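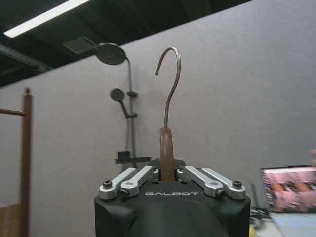 Section 3. Recording and scoring hanger trials

3.1 Purpose

This section covers the collection of demonstrations for the garment-hanging task and the scoring of policy rollouts. It assumes that the arms have been homed and that the head and wrist cameras have passed the checks in Section 2. Readers who only want to replay existing episodes can go to Section 5.

The method compares two policies trained on the same demonstrations. One receives the head view alone. The other receives the head view and the wrist view. Both predict short sequences of arm and hand commands, and both are scored on the same start positions.

3.2 Before the session

1. Place the clothes rack where both cameras can see the upright post and the rail with the arms in the ready pose.

2. Route power and network cables away from the base of the robot. Slack cable on the floor is allowed only outside the area the base will travel.

3. Start the Stutent recorder on the desk laptop and select the task profile "hanger". Confirm that the live view updates for each camera.

4. Check the clock offset between the recorder and the arm controller. If the offset is above 21 milliseconds, restart the synchronization service and check again.

5. Enter the operator name and the session label. The label can't be changed once the first episode has been saved.

CAUTION: Keep the emergency stop within reach of the operator at all times. The hands can close without warning when a profile is loaded.

Note: Fixtures on the back wall are part of the background in all of our training data. If you collect at another site, record a separate background set and don't merge it with the Faltimton episodes. Merged sets trained without a site tag gave unstable grasps on the hook in our January runs.

3.3 Recording a demonstration

1. Move the arms to the ready pose and wait for the status line to read READY.

2. Press Record. Hold still until the first keyframe has been written.

3. Guide the gripper to the hanger and close it on the body, below the hook. Don't grasp the hook itself – it turns in the jaws and the pose label becomes useless.

4. Lift the hanger clear of its support, then rotate the wrist until the hook opening faces the rail.

5. Lower the hook onto the rail, open the gripper and withdraw along the approach line.

6. Press Stop. Mark the episode Keep or Discard before starting the next one.

An episode with a dropped hanger is marked Discard for training but stays in the archive. Abdelilah Ouali's retry study uses these files, so don't delete them to free disk space. Move them to the Kotstead volume instead.

3.4 Handover episodes

The handover set uses a seated partner and the head camera. The partner holds the object out, the robot hand closes on it, and the partner lets go.

1. Brief the partner on the stop word and on where the hand will approach from.

2. Load the profile "handover" and set the speed limit to LOW.

3. Ask the partner to hold the object in front of the body and keep the fingers off the side facing the robot.

4. Start the approach. The partner releases only after the grip indicator turns solid.

CAUTION: Never raise the speed limit with a person inside the reach of either arm.

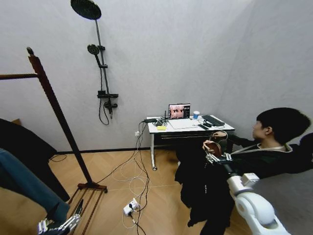 Can handover episodes be added to the hanger training set?
Keep the two sets apart for training, and combine them only for the pretraining stage described in Section 4.

3.5 Scoring a rollout

Run 32 rollouts per policy. Use the start positions stored in the file supplied with Javier, our evaluation script, and don't shuffle them between policies.

A rollout counts as a success if the hook is on the rail, the gripper is open, and the hanger is still in place 3 seconds after the arm withdraws. Anything else is a failure. Record the stage at which it failed: reach, grasp, lift, align or release.

Scores are entered by someone who didn't run the policy. Where two scorers disagree, Meriem Shawky reviews the head camera recording and her reading is final.

Note: Don't report the mean of partial scores. Earlier drafts of this guide allowed it, and the resulting tables couldn't be compared between sessions.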